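FOR IMMEDIATE RELEASE
Trillville, 23 June 2024

Kolus opens a second repair counter, and yes, we fix lamps now

I've been asked when we'd open on the Etthorpe side of town so many times that I'm a little giddy typing this: we're open! The new Kolus counter is inside the old Obeidat shoe store, left of the front door, and you can drop off anything small that plugs in (toasters, fans, radios, the mixer your aunt gave you).

We took in 3,211 items at the first counter last year, and the lamps we had to turn away bugged me the whole time. So lamps are in. Floor lamps too, if you can carry them through the door.

Checking a thing over costs $3, and we take that off the bill if you go ahead with the repair. Most jobs take about 2 weeks. Parts for older radios can run longer, and I'll call you before I order anything pricey.

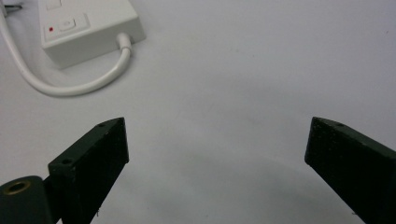 Please bring the cord! I have a whole shelf of coffee grinders waiting on theirs. Tape your name and phone number to the bottom, empty the crumbs if it's a toaster, and leave the box at home because we're already short on room back there.

We still can't take microwaves or anything that runs on gas. The first counter keeps the same hours and the same grumpy doorbell.

Press questions: ask for the front desk at Kolus, extension 238.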